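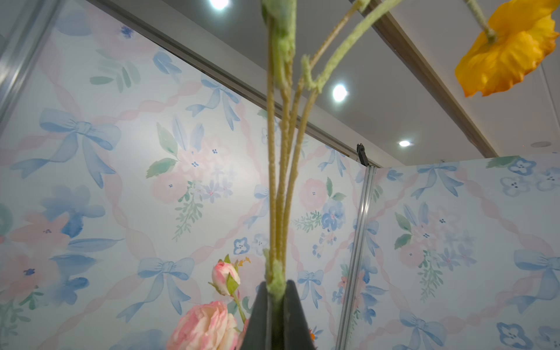

Keeping a Sourdough or Yogurt Culture Going at Home

A starter is a living culture, and most of the trouble people have with one comes down to temperature, food and clean tools. These tips cover flour starters and yogurt cultures. Kefir grains behave differently and have their own page.

Jars and tools

Use straight-sided glass jars with loose lids. A tight lid on an active starter can build up enough gas to crack the jar. Wash jars in hot water with plain dish soap and rinse twice.

Keep one spoon for flour starters and another for yogurt. Yeast that gets into a yogurt culture makes it fizzy and thin, and it is very hard to get out again.

Feeding a flour starter

Weigh everything. For a small kitchen starter, keep 33 grams of the old culture and add the same weight each of flour and water. Stir until there is no dry flour left, scrape down the sides, and mark the level with a rubber band.

At room temperature, feed once a day. In the refrigerator, every 7 days is enough. Take it out the night before you bake and give it one feeding on the counter.

Gray liquid on top means the starter is hungry. Pour it off or stir it in, then feed. Pink or orange streaks, or fuzzy mold of any color, mean the whole jar goes in the trash.

Changing flours

Switch over several feedings. Replace a quarter of the flour each time until the change is complete. Rye speeds things up, so check the jar earlier than usual.

Yogurt from a saved batch

Set aside a few spoonfuls before anyone starts eating from the container. Heat the milk to 180 F, let it cool to 110 F, then whisk in the saved yogurt. Hold it warm until it sets.

A store-bought yogurt usually gives good results for five batches or so. After that the balance of bacteria shifts and the set gets weaker. Start again with a fresh container. Heirloom cultures last much longer if you make a batch every week.

Backups

Spread a thin layer of active flour starter on parchment, let it dry completely, and crumble it into an envelope. Write the date and flour type on the outside. To bring it back, soak a teaspoon of flakes in lukewarm water, stir in flour, and feed daily until it rises well.

Yogurt can be frozen in an ice cube tray. Use the cubes within a month or two and thaw them in the refrigerator.

Sofia Matos
Updated June 2025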